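Medora season 2, who did the rooftop fall??
Forum > TV > Crew and stunts

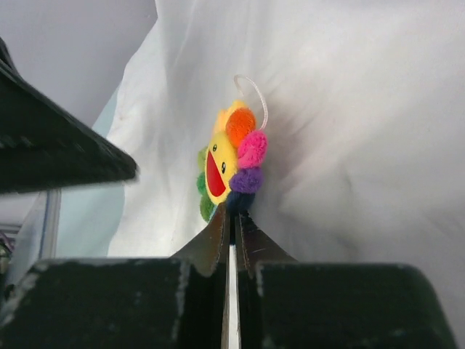

rainbow flower guy, smiling as usual

staromik_fan
ok so rewatching ep 4 and the credits list one stunt double for the lead but the roof fall looks like a totally different person. Shoulders are wrong. Anyone know? The wiki page just says "stunts: various" which, thanks

buddale40
It's Lộc Nông. He did most of the high stuff in season 2. Was a gymnast first, then live shows, then TV. Not much out there on him, no interviews I could find

staromik_fan
do you have a source or is this from the wiki again

buddale40
end credits of the finale, second card. pause it

tapedeck
Lộc Nông was stunt coordinator by then, not a performer. Coordinators don't usually do the falls themselves. I'd bet it's the regular double with padding under the jacket, which would explain the shoulders

buddale40
Plenty of coordinators do their own gags on small shows. Medora was not exactly swimming in money

tapedeck
Didnt say never. Said usually. And the credit says coordinator, so "he did the fall" is you guessing

mrs_pell
I was an extra on the market episode!! Two long days in March and my feet have never forgiven me. They had a big airbag set up behind the bakery front and everybody was told to stay way back. Couldn't tell you who went off the roof, they had a wig on and we were mostly looking at the lunch table. Lovely crew though, the stunt people were the only ones who said good morning

staromik_fan
wait they shot the fall in the market episode? it's in ep 4

mrs_pell
They shot all sorts out of order hon. The bakery is in both if you look

tapedeck
Bakery roof is two floors. The one in ep 4 is taller, has to be a different building or they cheated the angle

buddale40
cheated angle, 100%. look at the drainpipe, same bend

quietpines
Jumping in. The DVD has a short extra on the fight training, about halfway in they show a guy in gray Mizuno sneakers doing the run-up and going off the edge backward. No name on screen. Whoever falls in ep 4 has the same run, kind of a stutter step before the jump. Doesn't look like the regular double to me, he runs much flatter

tapedeck
ok that's more useful. still no name tho

quietpines
No name, agree. Just saying I don't think it's the regular double

staromik_fan
is the dvd still around? all I can find is used for silly prices

quietpines
Library had mine. Try there first

buddale40
Also didn't he do the Staromik movie after this? Same backward fall off the bridge. It's kind of his thing

tapedeck
He's credited on Staromik, yes. As coordinator. Again

buddale40
you are exhausting

mrs_pell
Boys

staromik_fan
lol. ok gonna check the second card tonight and see if I can get the dvd. If anybody has a call sheet or knows someone from the crew pls post

quietpines
Check the thank yous at the very end too, they stuck a couple of stunt names in there in season 1 for some reason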